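Teaching two arms to agree on where a square is

Monday, September 19, 2022
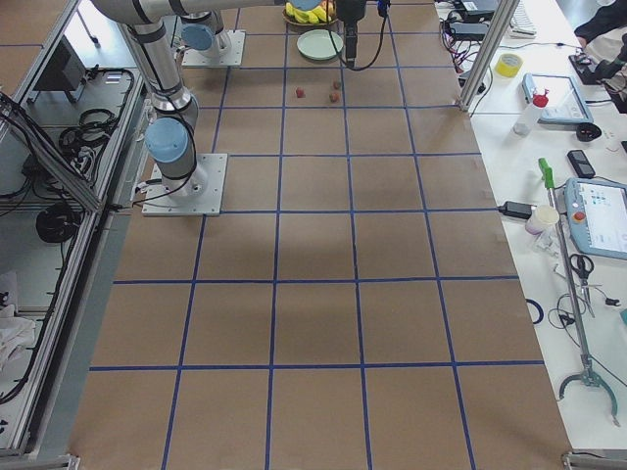 The grid, the cubes and the usual pile of stuff on the side table.

So I promised a post on the calibration rewrite back when I started it, and then I kept not writing it because every week I thought it was nearly done. It's nearly done! Close enough that I want to get it down before I forget why half of it looks the way it does.

Quick recap for anyone who missed the earlier posts. The job is simple to say: cubes go on the plate, either arm can do it, and the planner picks whichever arm makes more sense. The planner is Prikel, which is our own thing and mostly Tiziana Guerra's work. Perception is a separate process called Fasadico that I look after, and it spits out poses in what we call the table frame. For the longest time "the table frame" meant three slightly different things depending on which config file you had open. You can guess how that went.

The symptom was that one arm would line up nicely over a cube and the other would come down a bit to the side of the very same cube. Same camera, same detection, same numbers in the log. I spent two full days convinced it was the detector (I even retrained it, sorry to whoever wanted the GPU). Then Tiziana printed both transforms next to each other and one of them was still being composed with an old base offset that the loader picked up from a fallback path. The loader was being helpful. I hate helpful loaders.

So the rewrite does one boring thing. There's a single file that says where the table frame is, both arm bases are expressed in it, and if a value is missing the whole stack refuses to start. No fallbacks, no defaults, no quietly using last month's file. Osvaldo Palumbo complained the first morning when nothing would come up, and then he found the missing entry in a minute from the error message, so I'm counting that as a good review.

The blue tape on the brown paper is how we check it. I drive the gripper over a tape crossing, read off where the software thinks it is, and write down the difference. Then the next crossing, then the same again with the other arm. It's slow and I put on podcasts. What I like is that the tape gives you a picture of the error and you don't have to squint at one average number. If all the differences point the same way, your offset is wrong. If they swirl, it's rotation. If they grow as you reach out, go look at your tool length (mine was wrong, naturally).

One thing that bit me: paper moves. You lean on it, a cable drags on it, and now your ground truth has shifted and you're calibrating to a wrinkle. I now measure from the aluminum base plates first and only then trust the tape.

Light was the other headache. The paper gets a big soft shadow over the middle, and Fasadico was dropping cubes there, the reddish-brown ones especially. Reddish-brown on brown paper in shade, I mean, I'd struggle too. I'd been using one threshold for the full view. Now it's computed per cell of the grid, and the drops in the shadow went way down. I replayed 3,033 saved frames through the old and new versions and 11 of them still lose a cube, which I can live with for now. Most of those have the gripper hanging right over the thing anyway.

Still open, in no order:

The planner times out when both arms want the far cells together. The limit is 120 milliseconds and Tiziana wants it kept there, so we need a smarter first guess. She has a branch.

Two cubes sitting close together sometimes come back as one long cube. I have an ugly fix based on known cube size. I'd like a less ugly one.

Valtine, the little log viewer, still shows angles in degrees in one panel and radians in the other. Every time I open it I tell myself I'll fix it after lunch.

Next up is moving all of this over to the Yazzie setup, where the bases are farther apart, and I'd like that running by November. If you've done two-arm calibration with something nicer than tape and patience, please leave a comment - I read them all, even when I'm slow to answer.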